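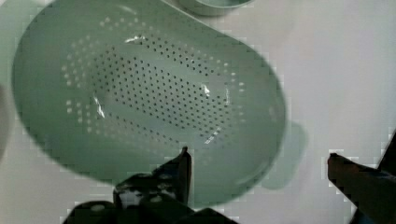
Can the Golob wrist cable be rerouted without opening the arm?
It can. The cable is held by clips on the outside of the arm, so you can move or lengthen the loop with the power off and then run the wrist calibration again.

Daston Support
Ticket 609
Product: Golob tabletop arm kit, parallel gripper, wrist camera
Software: Flulleo, current release
Submitted by: Drirkier, trial account
Status: Solved
Subject: Gripper drifts sideways on the colander, fine on everything else

Drirkier, 9:10 a.m.
Hi all! First off, we're having a great time with this kit. We're trying it out before deciding whether to order a second one, and we had it moving toy food around a table the same afternoon we unpacked it. I've used arms that took far longer than that just to say hello, so please read the rest of this as a note from a happy customer with one odd problem.

The problem is the colander. It's a green plastic one, oval, part of our play-kitchen setup, and the task is to take it by the rim and lift it a little. The arm lines up well from above. Then on the way down the gripper slides over to the left, and one finger comes down on top of the rim when it should be outside it. It does this on most tries but not on all of them, and I can't see a pattern. The strawberry and the orange slice are no trouble at all, and it picks those up so neatly that people stop to watch.

What I've tried so far:
Restarted Flulleo.
Restarted the arm.
Cleaned the lens on the wrist camera.
Turned the colander to a different angle (a bit better? maybe?)
Slowed the descent to half speed. Same drift, only slower.

Log attached. The position error warnings show up near the end of each failed try.

Daston Support, 9:48 a.m.
Thanks for the kind words, and for a ticket with a list in it! We read through the log. The error shows up on the last wrist joint, the one that turns the gripper, and only when that joint is past the middle of its range. Small round food can be picked at almost any wrist angle, so the planner leaves the joint near its center. An oval rim doesn't leave it as much choice.

Could you do two things for us?

1. Open the Joints page in Flulleo, turn on the effort graph, and run the colander task again.
2. With the arm stopped and the power off, turn the wrist gently by hand from one end to the other and tell us whether it feels the same all the way.

Please leave the camera settings alone for now. We don't think vision is the cause.

Drirkier, 10:35 a.m.
The effort graph is lovely, by the way. I had no idea it was there. You can drag along the line and the little model of the arm follows you, which is exactly what I wanted last week when I was squinting at columns of numbers.

Results: on a good try the line stays low and flat. On a bad one it climbs on the way down and then drops all at once. By hand, the wrist feels smooth for most of the turn and then gets springy toward one end, as if something is pushing back. It isn't grinding or clicking. 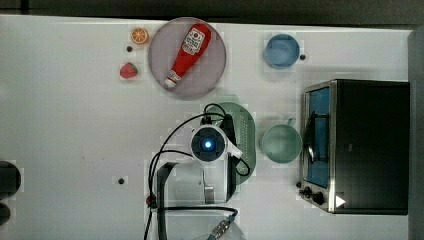
I also ran the task with the colander moved farther from the base, and the climb in the graph started sooner. Putting it closer in made the whole thing go away, and I got a run of clean lifts. So it has something to do with reach as well as wrist angle. Does that fit what you're thinking?

Daston Support, 11:02 a.m.
It fits very well. Springy at one end is nearly always the cable. The loop from the wrist needs enough slack for the worst case, which is the arm stretched out and the wrist turned at the same time. If the loop is short, it works like a rubber band and pulls the gripper to one side. Effort builds up, the cable slips in its clip, the effort drops, and by then the fingers are in the wrong place.

Which clip is your cable in? The kit ships with it in the lower one. The quick-start sheet says to move it to the upper one if you've fitted the wrist camera, but the line is easy to miss.

Drirkier, 11:15 a.m.
Lower clip. And I missed the line. It's on the back of the sheet!

Moving it after lunch.

Drirkier, 1:40 p.m.
Update, with one thing for your notes. I powered down, took the cable out of the lower clip, gave the loop more room and put it in the upper clip. That part took a couple of minutes. Then I started up again and went straight to the colander, and it missed worse than before, only this time to the right. 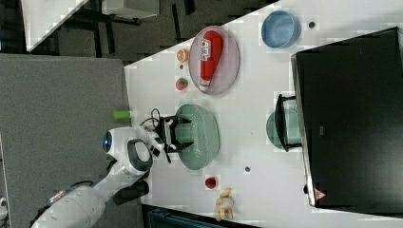
Then I remembered you'd said somewhere in the help pages to calibrate again after touching anything on the wrist. I'd skipped it. I ran the wrist calibration (the short one, where the arm waves itself about for a bit) and the offset went back to almost nothing. It might be worth having Flulleo pop up a reminder there, if it can tell that it's been switched off and on.

Daston Support, 2:05 p.m.
That's a good idea, and we've passed it to the people who work on Flulleo. It can't tell when a cable has been moved, but it could ask on startup.

Before we close this, please run the task 12 times with the colander at the far position, the one that failed every time this morning. Change the angle a little between tries. If the effort line stays flat for all of them, we're happy. Save the log under a new name so the old one is still there to compare.

Drirkier, 3:20 p.m.
Done!

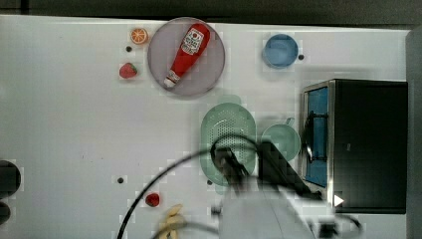

All 12 went through with no position warnings, and the effort line looks the same at the far spot as it does up close. I moved the other dishes a bit between tries too, just to be mean to it, and it didn't seem to care. I'm really impressed with how it settles over the rim now. It comes down, pauses for a blink, makes a tiny correction and closes.

Two small questions while I have you. Does the longer loop wear out any faster? And is there a limit on how often I should run the short calibration?

Daston Support, 3:44 p.m.
Great result. We compared the two logs and the spike is gone from the new one.

On wear: a loose loop lasts longer than a tight one. Look the cable over every 500 cycles and replace it if the jacket looks shiny or flat where it passes the clip. We have cables on our own test arms that have done more than 1,000 cycles in the upper clip and are still in use. Keep the loop clear of the fingers when the gripper points straight down.

On calibration: run it as often as you like. We'd do it after any change at the wrist, and again if the arm gets a knock.

OK to close?

Drirkier, 3:50 p.m.
Please do, and thanks for the quick back and forth. We're trying the ketchup bottle next. It's lying on a plate and it's an awkward shape, so you may well hear from me again.

Daston Support, 4:02 p.m.
Closing as solved.
Cause: wrist cable in lower clip with camera fitted, loop too short at full reach.
Fix: cable moved to upper clip, short wrist calibration run.
Follow-up: startup reminder request sent to Flulleo team. Clip note to move to the front of the quick-start sheet at next printing.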